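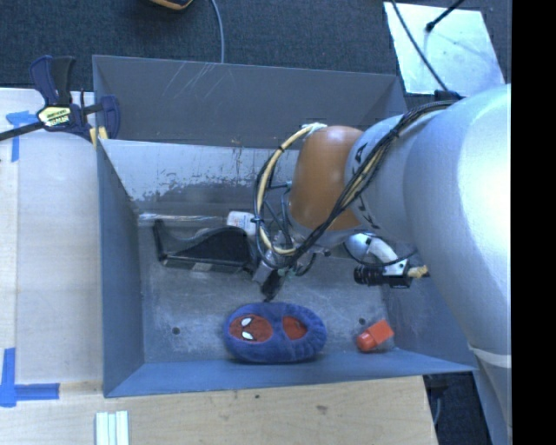 Painting the inside of a steel planter, or leave it bare?

Asked February 18, 2025

I have a big metal box I want to use for tomatoes, almost 49 inches long. The inside is scratched up and has some dark patches along the bottom edge. Two holes already. I was told to coat it before adding soil, but the guy at Renano Hardware said regular paint peels in a year and to skip it. I'm in Betar and we get wet springs. Planting out in June. Do I need to paint it, and if so with what? I don't want anything bad getting into the food.

3 answers

Answer by trolus_dave
Just line it with plastic and be done.

Answer by flatlot
Bare steel is fine for tomatoes. A little iron in the soil won't hurt them or you. What matters more is what the box held before. If it was oil, solvent or treated parts, don't grow food in it, painted or not — use it for flowers.

If you do want to coat it, wire brush the loose rust, wipe it down with a degreaser and let it dry all the way. Put on a coating labeled for potable water tanks, two coats, and let it cure as long as the can says. Mine took 12 days before the smell was gone. I used up most of a quart. Don't use leftover porch enamel.

Full plastic liners hold water against the metal if you forget to cut through at the drain holes. I did that on my first one and the bottom rusted out.

Answer by Oláh
Agree with the above about oil. Also set it up on bricks, 3 inches is plenty, so the bottom can dry. Steel gets hot on the south side in summer. I put old foam board inside that wall and the roots did better.

Check the thickness too. Thin sheet will bow once the soil is wet.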